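The owner of Kokkinos, a repair and craft shop with 138 square feet of floor, says she chose the wall before she chose the table.

"I wanted the cat first," she says. "Then I had to work out where to put everything else."

The mural was painted in May by a pair of artists who work under the name Stuno. It took them 15 days. The white table came from her last place, and so did the drawers.

Cables are what she gets asked about most. Customers bring them in by the bag, black ones and white ones knotted together, and want to know which are worth keeping.

"I do it by hand, on the table, with nothing else on it," she says. "You hold one end still and work down with the other hand. If you pull, you make it worse."
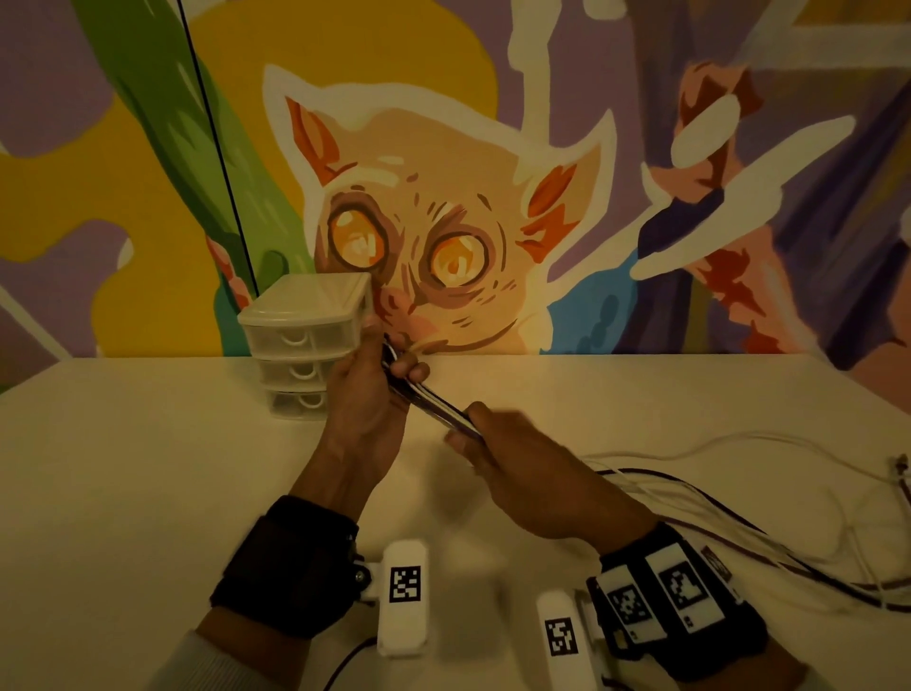

Three drawers and no more

The small plastic unit has three drawers, and she refuses to buy a second one. Two of them are for cables. She won't say much about the third.

"Tape, mostly. Keys I can't place."

She likes that the plastic lets a little light through. At Imier, where she worked before, everything went into steel cabinets and people forgot what they had.

Would she repaint the wall? "No. The kids talk to it while their parents wait."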